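Teach It Like You'd Teach Your Cousin

Two hand-held grippers, one table and a lot of patience. A visit with the people who show robots how to do small dull jobs.

By Diane Wong
18/04/2021

First thing Elsa Lappalainen does when I walk in is hand me a gripper. No hello, or maybe there was a hello and I missed it. "Squeeze," she says. I squeeze. The jaws close. "Good. Now you know as much as I did in December."

She's exaggerating. Before this she spent years tuning packing machines for a firm that made drawer parts, so she knows her way around things that pinch. But she likes the line and I think she believes it a little. The work she does now, for a small company called Fluler, has almost no code in it, not at her end. She stands at a table. She picks things up. She puts them down again. The grippers write down what her hands did, and later a robot gets to try.

Eight people work here, two floors up from a tile showroom. Coffee terrible. Stairs steep. The product, if you can call it that yet, is Jerum: a set of lessons for robot arms, each one a small household or stockroom task done over and over by a person who knows how. Slide the box into its holder. Pull it back out. Turn the tray around. Nothing you'd put in a movie.

The old way, and I'm simplifying, was to write the motion out. Go to this point, close, go to that point, open. Works great until somebody moves the box. The newer way is to show it. You can take hold of the arm and drag it through the job. You can drive it from across the room with a joystick, or with a second arm that it copies. Or you can leave the robot out altogether and do the thing yourself with a pair of tools shaped like its hands, which is how Lappalainen spends her mornings.

"I've done all three," she says. "Dragging hurts your back. Joystick hurts your head."

And the hand-helds?

"Wrists."

She isn't kidding about that. She wears a brace at night. The tools are not heavy when you pick them up but give it an hour. She does stretches between sets, leaning on a door frame with her palm flat, talking the whole time.

What surprised me was how slow it is. Not the motion, the motion is normal, about the speed you'd unload groceries. It's the stuff in between. Set the pieces. Check the clock on the recorder. Breathe. Go. Stop. Mark it good or bad. Set the pieces again, a little different this time, because if the tray is always in the same spot the robot learns the spot and not the tray. She learned that the hard way with an early batch, 178 takes, all beautiful, all with the tray lined up dead square. The robot was perfect until someone bumped the table. Then it reached for where the tray used to be, very confidently, and closed on air.

"One hundred and seventy eight," she says. She says it a few times over the day.

So now she moves things. A little left, a little turned. She used to have a chart for it, printed, laminated, and hated it. Now she just tosses the piece down and takes what she gets. The approach changes every time too. Sometimes she comes in wide, one pad well off to the side over bare wood while the other is already just in front of the lip. Sometimes both together. 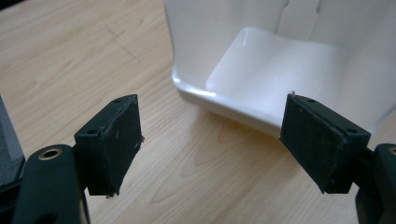 What the Pads Know

Ask about the fingertips if you have an afternoon free. I had most of one.

The pads are where everything goes right or wrong. Too slick and the plastic squirts away. Too grabby and it won't let go clean, the piece drags along for a bit and drops crooked. Lappalainen has been through rubber, foam, a thing she calls "the sock," and a strip of shelf liner from a discount store that she still speaks of fondly. Dark matte pads pick up lint like a black coat. She wipes them down with tape wrapped round her hand, sticky side out, and they're dusty again by lunch.

The rule at Fluler is that the pad on the hand tool and the pad on the robot have to be the same. Same stuff, same size, same age if possible. A worn pad on one and a fresh pad on the other and your lesson is off. You've taught it to squeeze for a hand it doesn't have. They swap them in pairs, write the date on a piece of masking tape, stick the tape on a cabinet door. The door is mostly tape by now.

Glossy plastic is its own headache. It shines. The lights bounce off a curved rim and the rim sort of goes away, as far as a camera is concerned. A person doesn't care, a person knows a tray has an edge. So the software side of the house, which is run under the name Fraser (it was a dog, I was told, a good one), spends a lot of its time on glare. Dim the lights, too grainy. Bring them up, more shine. They've settled on something in the middle that makes everybody look slightly ill.

You also can't feel much through the tools. That was the big thing for me when I tried. My own fingers know when a box has seated, there's a tiny give and then there isn't. Through the grippers it's just pressure, kind of vague, like buttoning a shirt in ski gloves. You start using your eyes more. You start tilting your head. Lappalainen told me to quit it. If there's a camera watching from up where your head is, and your head is all over the place, so is the picture.

"Still head. Busy hands. Like you're defusing something but you're bored."

My turn

She gave me the box job. Box into holder, simple, a kid could do it. I had a tool in each hand and I could not for the life of me work out which one should go first.

That turns out to be the actual skill. One hand has to be the boring hand. It holds, it steadies, it does not get ideas. The other one does the work. In real life you switch back and forth without noticing, and that's fine for you, but a robot watching a lot of switching gets muddled about who's doing what. So you pick. Left holds, right moves. Stick with it for the whole set even when it would be easier the other way.

My first take, I pushed the whole thing across the table. Second, I got the box up on one corner and lost it. Third was okay until I let go with both hands at once and the holder rocked. Bad, bad, bad, said the recorder sheet. She marked them without looking up.

"Keep the bad ones?" I asked.

"Some."

Some bad ones are useful, it depends how they're bad. A miss where you notice and fix it is gold, that's what she wants. The robot is going to miss. If all it has ever seen is perfect runs it has no clue what to do when the box is leaning. So there's a whole batch called Ekel that is nothing but trouble: pieces set down tilted, half in, wrong way round, and the person starts from there and sorts it out. Thirty-eight kinds of trouble on the list so far. Lappalainen wrote most of them. She is proudest of the leaning ones.

You come at a leaning box from both sides, it seems. Jaws a bit open, low, no rush. Let one side touch, wait, bring the other in. If you grab, it tips. I grabbed. It tipped. Watch her do it and there's really nothing to see, her sleeves barely move, the box is crooked and then it's straight.
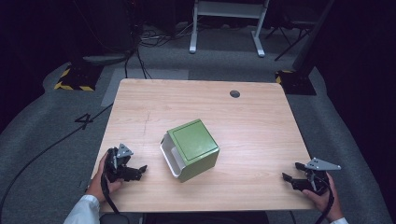

I asked how long until a person gets decent at this. She thought about it through most of a sandwich. Around three weeks, she said, but the first week you have to throw out. People come in too careful. They go slow to be nice to the robot and the robot learns to dither. Then they get annoyed and speed up, and then somewhere after that they forget about it and just do the job, and that's when you start keeping takes.

Best hire so far was a guy who'd iced cakes for a living. Worst was a robotics grad, she won't say who. "Kept thinking about the robot," she said. "Don't think about the robot. Think about the box."

Driving it live

Late in the day they let me try the other way, remote control. Real arm, in the next room, behind a half door. You hold the handle, it moves. There's a lag, tiny, you'd never notice it in a phone call, and it makes you feel drunk. I'd move, nothing, then it moved, and by then I'd already moved again to help it. Overshot everything. The arm swung round like it had heard its name.

They still use it. It's the only way to get certain things, like how the arm behaves when it's stretched way out and its joints are nearly straight, where a person with hand tools would just take a step closer. The hand tools don't know the robot can't step. So a lesson recorded by hand gets checked against what the arm can reach, and if it can't, out it goes, or somebody drives that part live. Bit of this, bit of that. Lappalainen does not enjoy the driving and gives it to the younger ones, who have played more video games.

Does it work? Depends who you ask and on what day. The morning I was there the arm did the box job clean while I was still getting my coat off, and I missed it. After lunch it did it again, a bit wobbly at the end. Then it stopped above the table and stayed there a good long while, for reasons that took two people and a laptop to find. A cable. It is very often a cable, they said.

Lappalainen went back to her table meanwhile. Another set before she heads home, all leaning starts, tray turned a bit more than last time. She rolled her wrists, picked up the left one, then the right, and asked if I could please move my coffee.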